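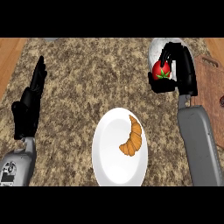
Should I split one long method into lots of tiny ones, or leave it alone?

Posted by Areti Petridis, 24 Jan 2024

Hi everyone! I've been reading this board for ages and finally have something to post. I look after a small inventory program called Lullon, which I inherited in October from a developer who has since moved on to another team. There's one method in it, ProcessOrder, that runs to a little over 200 lines. It reads the order, checks it, works out shipping, writes to the database and then sends the email, all in one go.

My first thought was to break it up, and I made a start - but I ended up with 34 little private methods, some of them a single line long, and now I have to jump all over the file to follow what happens to one order. My coworker says this is how clean code looks and I'll get used to it. I'm not so sure. Is there a sensible size to aim for? And how do I do this safely when there are hardly any tests?

Poonam Nautiyal

Welcome, Areti! I went through much the same thing with an old billing module at Galanis (a lovely place to work, by the way, but oh my, that code), so you have all my sympathy.

I wouldn't aim for a size at all. Read the method from top to bottom and see where you'd naturally pause if you were explaining it to a new person. From what you wrote, I hear 5 steps: read, check, shipping, save, email. I'd start with exactly those and give each one a name that says what it does. If the shipping part is still hard to read afterward, split that one again, and leave the rest in peace.

Watch what you pass around, too. If a new method needs seven parameters, or quietly changes a field that another one depends on, the cut is probably in the wrong place. I'd put most of your one-liners back inline, except where the name tells you something the code doesn't.

As for tests, before you move anything, take 20 or so real orders, run them through the old version and save what comes out. Swap the email sender for a fake one first, please - I learned that the hard way! Then run the same orders after every change and compare. It's dull, but it let me sleep at night.

Rurkley

just use the extract method command in your editor, it does it all for you. anything over a screen is too long imo

Eddale

The extract command is fine for the typing, but it won't pick the names or the places to cut. I'd go with Poonam's list. Also commit after each extraction, so if the saved orders stop matching you only have one small change to look through.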